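Minutes of the Trellarholm Workshop, Wednesday

The members convened at the long table shortly before seven. Lachlan Gunn reported that the hand, hereafter referred to as Plirkari, had consumed 275 hours of labour and nearly 2000 pounds of the common fund. He requested that both figures be entered without comment. They are so entered.

Mrs Trevaskis asked what the hand was for. Mr Gunn replied that it was for closing things, and for opening them again. He had begun it in May, when his father could no longer manage a lid or a latch, and had seen no cause to stop in the autumn, when the house at Holtis was sold.
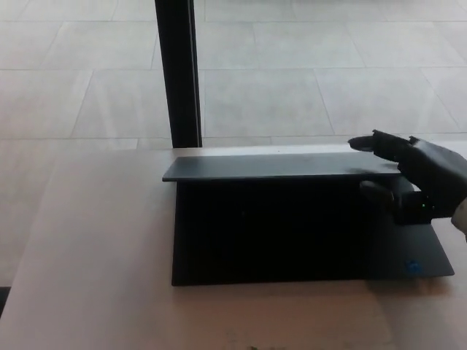
Plirkari at the laptop, with the lid slightly raised.

The members watched in silence. A motion to proceed to the next item was put and was not seconded. Mrs Trevaskis then enquired whether the fingers might be taught to manage a jar - her own hands, she said, were poor in the mornings.

Mr Gunn said that he would need 5 weeks. The request was granted, and Mrs Trevaskis undertook to bring the jar.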